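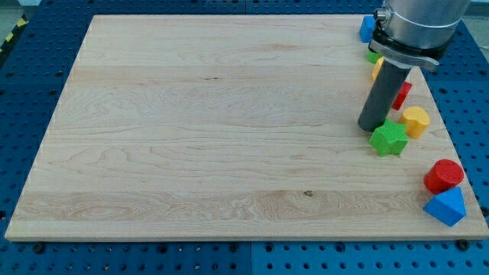 I have sat through a lot of budget meetings about robots, and in nearly all of them the robot gets ninety percent of the conversation. Which arm, what reach, what payload, is the quote good until the end of June, can we squeeze the dealer for a free teach pendant. Then somebody flips to the second page of the spreadsheet, where everything else lives, and the room goes quiet and starts looking for things to cut.

My opinion, after a good few years of doing this for small shops and a couple of school labs, is that you should start on the second page. Write down the table first. Then whatever goes on the end of the arm, then the parts you plan to practice on, then the hours. Put the arm in last, with whatever money is left over. I know how that sounds! People look at me like I told them to buy a car by starting with the floor mats.

But think about what a work cell is on the day it arrives. It's a crate. The arm comes out of the crate and it has to be bolted to something, and that something has to be flat and stiff and heavy enough that it doesn't wander when the arm swings. I once watched a very nice arm get mounted on a rolling steel cart because the cart was already paid for. It shook. Every position they taught it in the morning was off by lunch, and they spent the better part of a month blaming the software. A decent table with a grid of holes in it, so you can put a fixture down, take it away and put it back in the same spot, would have cost them $2,070. The month cost them a lot more than that, only it never showed up on a line anybody had to sign.

I'm a big believer in the hole grid, by the way. You will move things. Whatever layout you drew in the planning stage is going to be wrong in some dumb way, like the door swings the wrong direction or the operator is left-handed, and if your layout is drilled into a solid top you're going to live with it forever. With a grid you pull a couple of fasteners and slide over. Buy extra fasteners too. They roll under things.

The next line people love to cut is tooling for the end of the arm. There's this idea that you buy one gripper and it grips. Well, it grips some things. Hand it a cube and it looks brilliant, hand it a ball or something shaped like a star and you find out how much of that brilliance belonged to the cube. When I was helping plan the cell at Hellstead, which is a small place that packs wooden toys and game pieces, we had one gripper in the budget and a single paragraph explaining why it would do everything. I wrote the paragraph. I was wrong, and we went back for a second tool four months in, paid rush shipping, and lost the bench for two weeks while the bracket got remade. So now I put two tools in from the start – two, on separate lines, so that cutting one of them feels like cutting something.

While I'm on tools, budget for the stuff between the arm and the tool. Clamps, brackets, the little adapter plate, a cable that's long enough. Vanags, the dealer I've bought most of my gear through, is good about listing these if you ask, and not so good if you don't. I don't blame them, the quote looks friendlier without it. Ask.

Then there's practice parts, and this is where I lose people completely. I want a line in the plan for blocks. Plain wooden shape-sorter blocks, hearts and cylinders and prisms, the kind a toddler chews on. You can get a decent pile for $80 and they will teach you more in the first month than your real product will. They're bright, so you can see from across the room what went where. They come in shapes that are easy to hold and shapes that are a pain to hold, all in the same bag. If one gets squashed or flung across the shop, you laugh and pick it up, and your production manager doesn't come over to talk about scrap.

I've had finance people cross that line out because it looked silly. One of them told me, very kindly, that she couldn't take a request for toys upstairs. So I changed it to "test articles, assorted" and it sailed through. I'm not proud of it, but I'd do it again.

A surface for them to sit on is worth a thought as well. I like a big slab of light-colored wood over the metal top when you're starting out. Tools crash. Yours will crash, probably in the first week and probably while somebody's boss is visiting, and I'd much prefer a dent in a board I can flip over or replace. If you have a wood shop in town, go see them before you order anything fancy. Sand it, lay it flat, get on with your life.

Now hours. Oh boy. Vitalii Ostapchuk, who ran maintenance at Urnow when I was there, kept a notebook of every hour that went into our first arm before it did a day of useful work, and the total came to 364. That was fiddling with positions, rewriting the sequence, moving the fixture, moving it back, hunting down a loose connector, training the second shift and then training them again after the sequence got rewritten. Our plan had said "installation, one week." He taped a copy of the notebook page inside the cabinet door and as far as I know it's still there.

I don't think we were especially slow, either. We were a normal shop with normal people who had other jobs to do, and the arm got whatever was left of the day. That's how it goes in most places, and a plan that assumes otherwise is a wish. If you can't spare the hours, then you can't afford the arm yet, no matter what the dealer is willing to finance. Save up hours the same way you'd save up money. Pick a slow season. Get someone's regular work covered, in writing, before the crate shows up.

I should be fair to the other side here. There's a good argument that you buy the best arm you can, because it'll be around for ten years and the table and the tools can be improved as you go. A friend at Pusamitz makes this case every time we have coffee and he makes it well. His arm has outlived three sets of tooling and two buildings. And sure, if you have a patient owner and a yearly budget that refills itself, go ahead and buy big up front, you'll grow into it.

Most of the people who call me don't have that. They got one approval, once, and it took them a year and a half of asking. Whatever they buy with that check is what they'll have, and if it's a gorgeous arm with nothing under it and nothing on the end of it, it's going to sit under a tarp. I've seen the tarp. I've seen the tarp with boxes stacked on top of it. And then the next time somebody in that building wants to try automation, the answer is that they already tried it, and look how that went.

One more thing for the second page, and it's a cheap one: floor tape and whatever else you need to keep people out of the swing. Yellow and black, the ugly stuff. Your safety review will ask for a good deal more than tape, depending on the arm and how fast you plan to run it, so have that review while the money is still unspent. I've seen a fence eat an entire tooling budget because it came up after the purchase order went out. The vendor was happy to sell the fence.

So if you're putting together a request this year, try it my way for one draft. Open a blank sheet, write table, tools, brackets, blocks, board, tape, safety, hours, and put real numbers beside each one. Call somebody who has run a cell for a while and read it to them over the phone and let them groan at you. Then see what's left, and go shopping for an arm that fits it. You might end up with a smaller arm than the one in the brochure. Mine was smaller, and it's been running since breakfast.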